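Walkers wanted for the Grarkside footpath survey

We're looking for people who love a good wander to help us check every public path in the parish before winter.

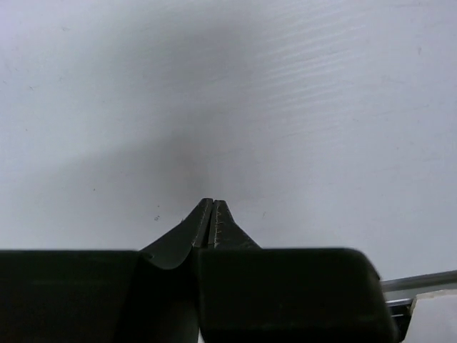
You'd take on one stretch, walk it once a week for six weeks and note down blocked stiles, missing signs and boggy bits. There are 52 stretches in all, from the easy loop by Fundo Bridge to the long pull up Biwott Hill – bring sandwiches for that one!

You don't need any experience, just decent boots and a pencil. Dogs are very welcome on leads. We pay bus fares, and there's soup at the Vonus Hall when we meet to share out the maps.

To join in, leave your name and phone number at the hall desk by 15 Oct 2025, and tell us if you'd like to be paired up with another walker.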